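Rules for Sorting Tests: Three Stills and Some Grumbling

Filed under: Benchmarks, Good practice
Posted by Florante Catacutan

I read test rules for a living, or near enough, and most of them would not survive a careful teenager. The sorting task is the one I get asked about the most. Two trays, one small object, two hands. Put the object in the tray that matches its color. It sounds like something you could write up on the back of a receipt, and a lot of people have.

The draft going around since June is called the Bellgate rules. It runs to 40 clauses, and I have been through it twice. Some of it is good. Clause 3 says the trays, the floor and the view must stay fixed through a whole run, and that any change means a new run with a new number. Fine. I would have put that first.

Other parts I don't buy. A run counts as a success if the object "ends in or at the correct tray." At? A ball resting against the outside wall is at the tray. So is a ball held over the rim when the clock stops. I asked the Pulotcombe people which of those they score as a pass and got two answers from two desks, on the same Wednesday.

Then there is the matter of hands. The rules let a team use one hand or both and report a single number. A two-handed hold and a one-handed hold are different skills and fail in different ways. If Jadano reports 50 runs and doesn't say how many used both hands, I can't do much with the figure, and I doubt they can either.

The stills below are all from a simulated sorting setup with a red tray and a blue one. Read the clauses next to them and see if you would score the way the draft wants you to.

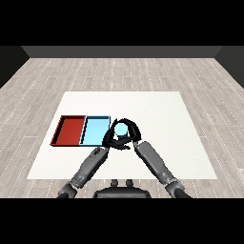 Both hands on a light blue ball, right beside the blue tray. Clause 11 asks for "contact with the target." Target object or target tray? It doesn't say.

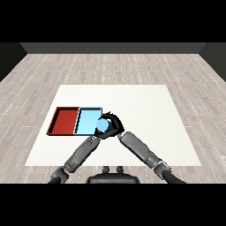

Two hands again, with the ball over the blue tray's right edge. Stop the clock on a moment like this and the word "at" is going to cause an argument.
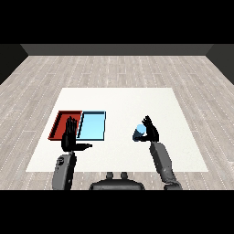
A light blue object in the right hand, well clear of both trays. The left hand is over by the red one. The draft has no line on what the idle hand may do, or how close it may get to the wrong tray.

Stills: Sebastian simulation set. Captions by F. Catacutan.

What I would change, if anyone is taking notes:

Say "inside the rim and released." Drop "at."

Report one-hand and two-hand runs on separate lines, even when the totals look worse that way.

Publish the failures with the same camera view as the passes. A page of passes tells me very little, and that goes for this page too, which has three stills and no scores.

Set a minimum. The draft suggests 20 runs. I'd want over 25 before I read the result, and a lot more before I repeated it to anybody.

Keep simulated results and results from real hardware in different tables. The draft permits a combined score "where appropriate" and leaves it to the team to decide when that is. I can guess what they will decide.

Comments on the draft go to the Bellgate list. I have sent mine in and will post the reply if one comes.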